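Omlow and District Football League: Members' Forum
Board: Fixtures, Rules and Discipline
Topic: Abandoned match, Brarham v Galier: order to replay

touchline_north
Posted 16th November

Members will be aware that the league fixture between Brarham and Galier was abandoned after 73 minutes following a failure of the floodlights on the east side of the ground. Galier were leading by a single goal. The management board has now written to both clubs directing that the match be replayed in full, at the same ground, on a date in March.

I should like to invite views on whether the decision is correct under the present rules. I would ask that contributors confine themselves to the rules and refrain from comment on individual players or officials.
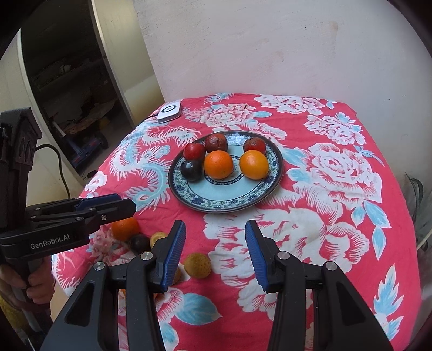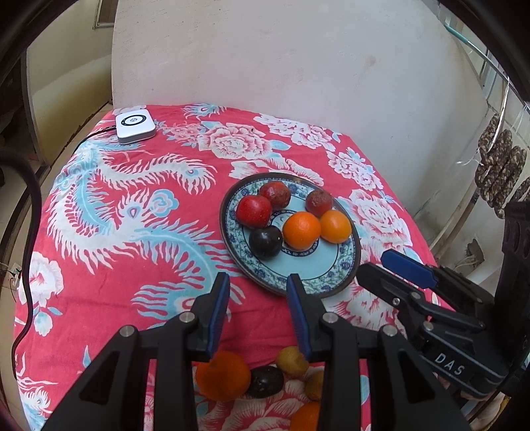 Does the goal scored before the match was abandoned count towards the replay?
The replay starts at nil-nil and runs for the full ninety minutes, so the goal is removed from the score. Cautions issued in the abandoned match do remain on the players' records.

Registered: nine seasons. Club affiliation: none declared.

galier_supporter
Reply 1

I am grateful to the previous contributor for setting the matter out. I must nevertheless record my strong disagreement with the board's decision. Galier travelled to the fixture, fielded a full side, and were ahead when the lights failed. The visiting club bears no responsibility for the condition of the home club's equipment. To require the same club to travel a second time, and to give up its lead, is a penalty in all but name.

The rules allow the board to let the score stand where "the greater part" of the match has been completed. I fail to see how 73 minutes could be regarded as anything else.

rulebook_reader
Reply 2

The quotation given above is accurate but incomplete. The rule states that the board may let the score stand where the greater part of the match has been completed and both clubs consent in writing. Brarham did not consent. In the absence of consent, the board has two courses open to it: a replay in full, or an award of the match where one club is found to be at fault.

The question is therefore whether Brarham were at fault. The board's letter says that the lights had passed inspection before the season began and that the failure lay in the supply to the ground. On that finding, a replay was the only course remaining.

Brarham_End
Reply 3

I attend Brarham's home matches and wish to correct one impression. The club did not refuse consent in order to escape a defeat. The secretary's notice to members explains that the club was asked to reply within two days and that its own rules require a meeting before any result may be conceded. The meeting could not be called in time.

I would add that 17 minutes is a considerable period in a match with one goal in it. Brarham had just made two substitutions.

galier_supporter
Reply 4

With respect, a club's internal rules should not be permitted to decide a league matter. If Brarham needed more time, it was open to them to ask for it. The board's letter makes no mention of any such request.

There is also the matter of cost. Galier's coach hire for a fixture at that distance is 300 pounds. The board has offered no contribution, and the letter is silent on whether the home club will be asked to make one.

omlow_stand
Reply 5

I believe the question of costs is covered elsewhere. The rule on postponed and abandoned matches provides that the visiting club may claim reasonable travelling expenses from the gate receipts of the replayed match. The claim must be lodged within 10 days of the replay. My own club made such a claim two seasons ago and it was met in full, although payment was slow.

Attendance may be a difficulty. The original fixture drew almost 1,000 people, being a local derby on a Friday evening. A midweek replay in March will not do the same, and the receipts may not cover both the ground costs and the claim.

rulebook_reader
Reply 6

The previous contributor is right as to the principle, but the time limit was altered at the last annual meeting. Claims must now be lodged before the replay takes place, with an estimate attached. I would advise Galier to write to the league office without delay.

omlow_stand
Reply 7

I stand corrected. The copy of the rules on the league's website is still the older edition. Perhaps the office could attend to this.

touchline_north
Reply 8

I thank members for their contributions so far. May I raise a further point on which the letter is unclear? Galier signed a forward from Mateos Athletic four days after the abandoned match. Is that player eligible for the replay?

rulebook_reader
Reply 9

In my reading he is not. The rule restricts a replayed match to players who were registered on the date of the original fixture. The same restriction applies to Brarham, who have since taken a goalkeeper on loan.

Suspensions are treated differently. A player who was suspended on the original date but has since served his suspension may take part.

Brarham_End
Reply 10

I do not think the position is as settled as that. The restriction described above appears in the section on cup ties. The section on league fixtures refers only to players "properly registered", and gives no date. In a similar case involving Omlow Rovers, the board allowed a newly registered defender to play, and no objection was upheld.

rulebook_reader
Reply 11

I have looked again and accept that the wording differs between the two sections. I had always understood the cup rule to apply to both. I remain of the opinion that this was the intention, but intention may not be enough should the matter go to appeal.

galier_supporter
Reply 12

On the subject of appeal, I understand that Galier have asked for the relevant form. The fee is returned only where the appeal succeeds. Whatever the outcome, I would hope the board will consider an amendment under which the score stands automatically after 70 minutes, with no consent required from either side.

omlow_stand
Reply 13

I could not support that amendment. A fixed limit would give a club in the lead some reason to welcome an abandonment, particularly on a poor winter pitch where the referee's decision is a close one. The present rule is slow and somewhat awkward, but it does place the decision with the board.

galier_supporter
Reply 14

The referee decides whether a match is abandoned, and I have yet to meet one who would be swayed by the wishes of the leading side. I shall nevertheless put the proposal to my club in writing and see whether it finds a seconder.

forum_moderator
Reply 15

Members are reminded that once an appeal has been formally lodged, discussion of its merits on this board must cease until the decision has been published. The topic will remain open until then. Questions on player eligibility should be sent to the registrations officer by the club concerned, and the league office has been told of the outdated edition of the rules on the website.

Brarham_End
Reply 16

Noted. Could the moderator confirm whether season tickets will be valid for the replay? The club's notice does not say.

forum_moderator
Reply 17

Admission to replayed league matches is a matter for the home club. Please direct the enquiry to the ticket office at Brarham.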